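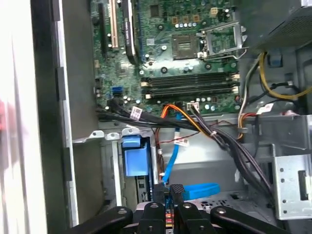
Robotic computer servicing is the use of robot arms to open, repair, upgrade or take apart desktop computers. It covers the removal and fitting of drives, memory modules, processors, expansion cards and cables, and is studied as a case of the wider question of whether machines can carry out bench work now done by hand. Individual steps have been automated under controlled conditions. Full servicing of an unfamiliar machine, with mixed parts and loose wiring, has not.

Background

Factory robots have long handled circuit boards, but the conditions differ from those of repair. On an assembly line, each part arrives in a known position and the product does not vary within a run. A computer brought in for service may be of any age or make. Its cables may have been moved by an earlier owner, parts may be missing, and labels or dust may cover the features a vision system needs to find. A robot at a repair bench must therefore locate each part before acting on it.

The desktop tower is a common choice for research. Its parts are large compared with those of a phone or laptop, many of its connectors follow shared standards, and used cases are cheap. A tower also combines rigid parts, flexible parts and tight spaces in one object.

Tasks

Work inside a tower is usually divided by the kind of contact involved.

Rigid insertion includes seating memory modules and expansion cards. A memory module must be lined up with its slot, turned the correct way round and pressed down until the retention clips close. The motion is short and nearly straight, and it is among the steps most often automated. Errors come mainly from tilt: a module that enters at an angle may jam, or may seat at one end only.

Processor fitting requires less force but finer placement. The socket lever is raised, the retention frame is opened, and the processor is lowered without sliding. Contact pins are easily bent. Many systems leave this step to a person.

Drive handling depends on the design of the cage. Plastic latches and tabs that a person releases with one finger often need a pinch and a pull at the same time, in a space narrower than a two-finger gripper at full opening. The data and power cables must be taken off first.
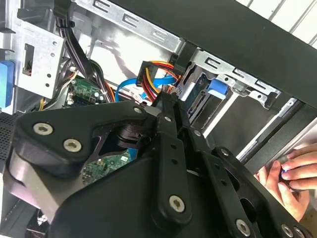 Cable work is generally held to be the hardest group. A cable has no fixed shape, and moving one may shift several others. Connectors are often hidden by the wires attached to them. A SATA data plug is small and keyed, and pulling on the cable in place of the plug can damage both. Power wires are bundled and stiff, and may push back against the gripper after release.

Sensing

Most systems use one or more fixed cameras above the bench together with a small camera near the gripper. The fixed view shows the position of the case and of the arms. The near view shows the part being handled, but the gripper itself covers much of it, and the cover increases as the fingers close. Bare metal reflects lamps and windows, while black plugs on black cables offer little contrast.

Force sensing is used to make up for the loss of sight near contact. A controller may search for a slot by touch, moving in small steps until resistance drops. The method works well for rigid parts. For cables it is less reliable, as the force measured at the wrist may come from the plug, from the wire behind it, or from a neighboring bundle that has caught on a finger.
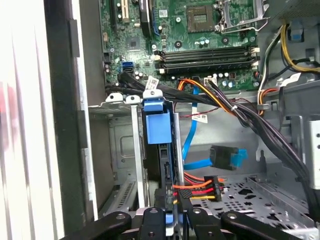
Interior of a desktop tower with empty CPU socket and memory slots; gripper fingers at bottom.

Training methods

Early systems were programmed step by step for a single case model. Later work relies more on demonstration, in which a person guides or remotely operates the arms and the recorded motions are used to train a control model. The Tanell set, a collection made for this purpose, contains 1,000 demonstrations of cable and drive handling recorded on 205 computer cases. Its authors report that models trained on it carried over to unseen cases for drive release but not for plug removal, where results fell sharply once the cable layout changed.

The Noson bench, built by the equipment firm Flonwood, takes a different approach. It uses 2 arms, one to hold cables aside and the other to work on the part behind them. The arrangement reduces snagging but takes up more of the opening, and the arms must be planned together to avoid contact with each other and with the case walls.

Shared work with people

In practice, most test setups keep a person at the bench. 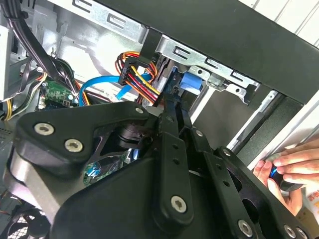

A shared setup allows the fine or uncertain steps to be done by hand, with the robot used for holding, lifting and repeated motions. It also brings safety limits. Arm speed and grip force are reduced when a hand is within reach, which lengthens each step. Ren, a scheduling program written for mixed benches, assigns steps to the arm or to the person according to past failure rates, and tends to assign plug removal to the person.

Current limits

Disassembly for recycling is closer to regular use than repair, as parts that will be shredded need not be protected. Repair requires that everything touched remain in working order, including parts that were not the object of the job. Detecting failure is a related problem. A plug that looks seated may not be making contact, and the fault may appear only when the computer is switched on.

Cost is a further limit. A trained technician completes a drive swap in a few minutes with a screwdriver. Test systems commonly take longer, need the case placed in a set position, and stop for assistance when a cable blocks the planned path.

See also

Bin picking
Cable routing
Electronics recycling
Peg-in-hole assembly
Remote operation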